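Keeping a Garage Workbench and Shelves Usable

Most of the trouble in a home workshop comes from flat surfaces. Anything flat fills up, and a full surface is no use when a job comes along. These are the habits that have worked in our garage in Tralldale, which is a single bay with one window and a damp corner. 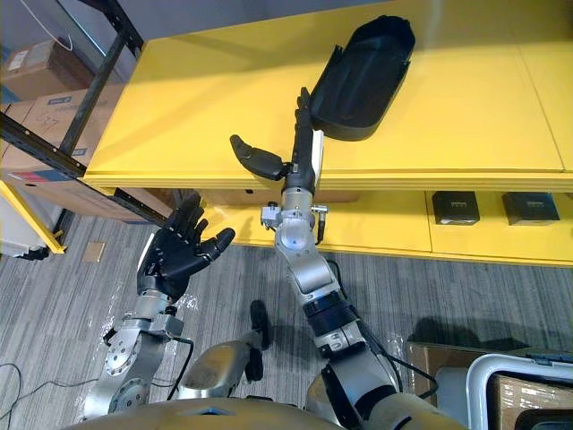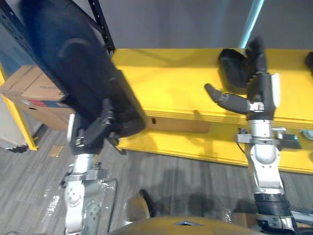
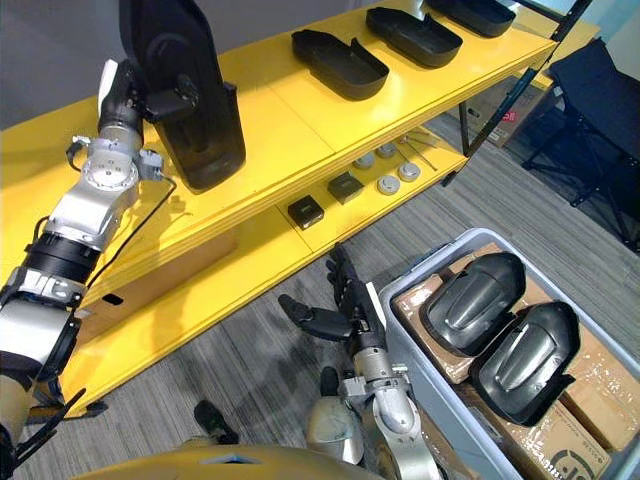 Painting

Paint your work surfaces before you put anything on them. Bare board soaks up oil and glue, and after one winter it looks like a floor. Two coats of ordinary floor paint will do, with a light sanding between them. Pick a light or bright color. Most of the tools and parts in a garage are black or gray, and they vanish on a dark bench, while a yellow surface like the one in all three pictures shows up anything dark that gets left on it. Dropped screws are easier to find too. Let the second coat harden for a full week if you can stand to wait. It will feel dry the next morning, but a heavy vise will still leave a ring in it.

Use satin paint. Gloss throws the light back at you in the evening, and flat paint holds every fingerprint.

Shelf height

Set the main shelf at the height of your wrist when you stand with your arms down. Anything you lift often goes there. Heavy things go on the bottom, and the top shelf is for what you need twice a year. Ours holds the camping stove, the Christmas tree stand and a box of tile left over from the bathroom.

If you buy metal uprights with punched holes, count the holes from the floor on each one before you hook in a bracket. Being one hole off is enough to make round things roll. Mark the right hole with a bit of tape on every upright first, then hang the brackets.

Screw the uprights to the wall studs at the top. A loaded shelf that is only standing there will tip if someone climbs it, and children do climb.

Soft things

Bags, cushions and folded tarps don't belong on a work surface. They slump over the edge and get pulled down when you walk past. Hang them on wide hooks, or roll them and stand them in a bin. Empty the bags first. We found 47 wall plugs and a sandwich wrapper in the Jamum tool bag last May.

Damp

Keep cardboard off the floor. A pair of wood strips under each box is enough to let air through. For tools that rust, wipe them with a little machine oil on a rag and put them away in a drawer, not on an open shelf. Silica packets from shoe boxes help in a closed drawer for a while. After that they need replacing.

Small parts

Jars with screw lids are still the best thing for nuts and washers. We have eight on a narrow rail behind the vise, and that is plenty. A big cabinet of tiny drawers looks good in the store, but you end up opening every drawer.

Write the label on the jar and leave the lid bare — lids get swapped.

Sandpaper

Store it flat under a piece of scrap board or it curls. Keep the coarse sheets on the left and work up to the 600 on the right. The 2000 grit is only for polishing and can live with the car wax.

Clearing up

Stop ten minutes before you mean to finish. Put the tools back, brush the bench toward you into a dustpan, and empty the pan outside. Rags with oil or stain on them should be spread out flat outdoors to dry, never balled up in the trash.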